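Vurkevthorpe lab notes, 12 Aug 2019. Long thread, sorry in advance, kettle on first if I were you. It's about what happens when you let two arms decide between themselves which one picks something up.

Some background for those who joined after July. We've been teaching a two-armed robot to clear small objects off a mat and into a bowl, by having people guide it through the job and then training on the recordings. Lovely when it works. Maddening when both arms go for the same thing and meet in the middle like two people in a doorway.

Our old fix was a line down the centre. Left arm takes the left side, right arm takes the right. Milovan Ivanov wrote that rule and has been very gracious about me spending the summer trying to get rid of it (thank you, Milovan!)

The trouble with a line is that it's fine until something sits on it, or until nearly all the objects end up on one side and the other arm just hangs there for the whole run looking spare.

So the new method, which Mateja Grgić and I have been calling Gimside after the bus stop where we thought of it, drops the line. Each arm gives every object a score for how easy the reach looks from where it is now, and the better score gets the object. The scores are worked out again after each pick.

The bit I'm fondest of is that the scores are learned from the people doing the guiding. We never told them which hand to use. Ilham Younis went back through all 259 recordings and marked which arm they chose, and it's surprisingly messy - people cross over far more than I'd have guessed, especially when the other hand is already near the bowl. 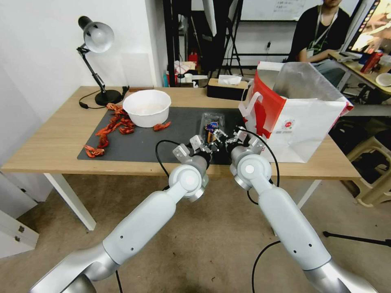
Anyway, results. We ran 40 trials with the line and 40 with Gimside, same starting layouts for both. Arms got in each other's way in 14 of the line trials and in 6 of the Gimside ones. I did a small dance in the corridor and was seen.

Now the less cheerful part. It's slower! The arms dither when two scores are close, and Lucie Sawatzky, who has a good eye for these things, reckons we're rescoring far too often. I think she's right, so next we'll try making an arm stick with its choice once it has set off.

Also, all of this is one table and one bowl, so please don't quote me as having solved anything. Tetsuya Noguchi has asked for the same test with the bowl moved between trials, and I'm a bit nervous about that one.

Write-up to follow when Mateja and I have agreed on the plots. If you've worked on sharing jobs between two arms and have tried something like this, do reply, I'd love to compare notes.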